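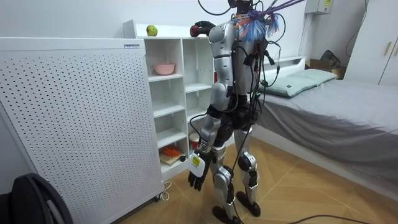
Page last changed: Jul 22, 2026

Retby updates rules on bedroom ventilation

The Retby housing office has revised its ventilation standard for rental units. Bedrooms must now have a fresh air supply of at least 19 cubic feet per minute with the door closed. The old standard set no figure for single rooms.

The change covers around 3,000 apartments, including 2,000 in the Prelside district. Owners have until February to file test results.

Portable air purifiers do not count toward the supply rate.
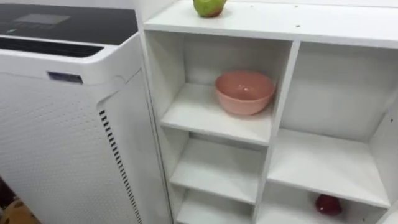 Air purifier beside a white shelving unit.

"A filter removes particles. It does not lower carbon dioxide," said Jianhua Lei, an engineer at Mustine. Tests are valid for 3 years.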